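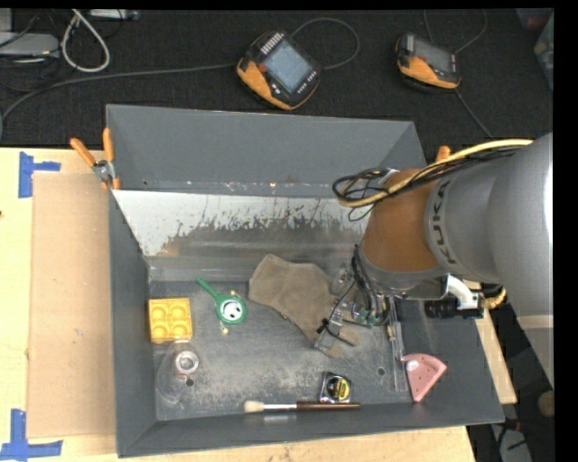 Garba Ajayi thinks soft things should never go in with hard things, full stop, and wants the gloves pulled out of the mixed bins before we number anything else. Wrote back that I'd try it for one shelf and see. He replied "one shelf, then the rest." So that's the argument for March.

March, object store, started 9:15

Job today: get the oddments off the Admasu shelving, weighed, numbered, into the Tretach sheet, back in bins. 99 on the old list. The old list is bad. It has "glove" and no color and no left/right, it has "toy, green", it has "clear thing w. hole". I wrote half of it so no complaining.

Gray bin (big dark one, flared sides) is the mixed one. Doing that first on the light table.

Notes as I go:

Work glove, brown-gray, fabric, wide cuff. Goes floppy in a different way every time you put it down, so the size column is pointless. Tried laid flat, tried folded once, tried dropped. Gave up on length x width and put "soft, var." Need a proper code for that. Daniyal wants S for soft but S is already small. Put F for floppy for now!! Change later.

Magnifier toy, green. Thin handle, round head, white face with black markings on it. Small yellowish bits at the head, one looks like a bead. Not sure if they're meant to turn, didn't force them. Listed it under toys, then moved to "handled things", then moved back. A kid would call it a toy. Toys it is.

Yellow block, square, bright, the one with four round recesses two by two. No maker's name that I could find. Old list had it down as "lego type", crossed that out, now "block, yellow, 4 recess". Easy one.

Clear round container. The annoying one. Disappears against the gray floor of the bin, you see the whitish ring and that's all you see. I missed it on first pass and counted the bin short. Went back through the whole sheet looking for my mistake and it was sitting there the entire time. Weighed 40 g on the small scale. Put a note in the remarks column: LOOK TWICE.

Question for whoever reads this, do we want clear things in the dark bins at all. I'd say keep one or two in, they're part of the stock, but the person doing the count needs to know. Daniyal says put a dot of Treltar tape on the base. Garba says no tape on anything, it changes the thing. I'm with Garba on this one, tape residue is horrible to get off and I spent most of last month with a rag and soapy water.

10:40

Break. Coffee machine out of pods again.

11:00

Bins themselves. The gray one has two holes in the floor, round ones, and they need to be in the sheet because small parts go under there. Lifted an old bin on the lower shelf and found 6 loose beads and a washer on the shelf board underneath. Don't know which objects the beads belong to. Bagged them, wrote "beads, orphan" on the bag, hung it on the hook by the door. If anything turns up with beads missing, check there first.

Options for the holes:
- plug from the Titberg order (they do a rubber one, have to buy a bag of them)
- sheet of card cut to the floor
- leave them and keep small parts in the lidded tubs

Going with the tubs for now. Card gets soft and curls up at the corners and then everything slides to the middle. We had card in the blue ones and I ended up binning it.

Empty bin of that type, wiped, on the big scale: 1390 g. Wrote it on masking tape on the OUTSIDE end so you can take it off the total. Garba, it is a bin, it's allowed tape.

11:50

Tried Garba's way on one shelf. Soft in one bin, hard in another, clear in a third.

Good:
soft bin is quick. Gloves, cloths, the felt things, the knitted hat. Count by lifting out one at a time onto the table, count back in. No digging.
hard bin stacks better, you can see the floor.

Bad:
soft bin looks full when it isn't. Everything puffs up. Pressed it down with my hand and then it was half height.
clear bin is ridiculous. Clear on clear. Couldn't find a thing in there without tipping it out.
also now you need three bins on the table instead of one and the table isn't that long.

So my vote: soft out, hard and clear stay mixed, but no more than one or two clear per bin. And one glove stays in each mixed bin, becuase people asking us for a mixed bin want a mixed bin. If we send out six hard plastic shapes they'll send it straight back with a note.

Garba will say a glove hides what's under it. Yes. Lift the glove.

12:30

Lunch. Daniyal ate standing up as usual and typed the first shelf in while I read out. Faster with two. Things we settled while doing it:

Name order is noun, color, detail. Block, yellow, 4 recess. Glove, br-gray, wide cuff. Magnifier toy, green, white face. So that sorting the column puts all the gloves together.

Color: pick from the list, no "sort of teal". If two of us disagree on a color then it's the one Daniyal says, he has the better eyes. Gray with an a. Somebody has been writing grey in half the rows and the filter treats them as two colors.

Clear things get "clear" in the color column, not blank. Blank means nobody filled it in yet.

Weight in grams, no decimals. Soft things weighed in a heap on the pan, don't let a finger of the glove hang over onto the bench. Did that once this morning and got a silly number, redid it.

2:10

Second shelf. Slower. A lot of kitchen bits, spoons mostly, two strainers nested so tight I had to run hot water on the outer one. Cleaning log: everything from that shelf wiped with mild soap, gloves shaken out over the trash, not washed. The cuffs hold crumbs. Turn the cuff back and brush inside with the soft brush, the one with the reddish-brown handle.

The felt pears: one has a seam opening. Put aside for mending, needle and thread in the second drawer if anyone has ten minutes. I don't.

Two things on the list that I can't find:
- small funnel
- half of a soap dish, the lid half

And one thing I can find that isn't on the list: a plastic hinge. No idea. Gave it the last number on the sheet.

3:45

Numbers on tags, the tie-on kind, not stickers. Tag comes off before anything goes out and goes back on when it's returned. Tags live in the jar. Please put them back in the jar and not in your pocket, I found three in the laundry.

Sheet is up to date to the end of shelf two. Old list saved as "oddments OLD do not use", so please don't use it, Daniyal.

Still to do:
- shelf three, all of it
- decide F or something better for floppy
- ask Titberg what a bag of plugs costs
- look behind Admasu unit for the funnel
- match orphan beads
- write up the clear thing rule properly and stick it inside the cupboard door
- grey/gray find and replace

Garba read the above over my shoulder at 4:20 and says fine on the mixed bins as long as soft is counted first. Can live with that. Changing the count sheet so the soft rows are on top.

Scale batteries low, spares in the drawer under the small scale.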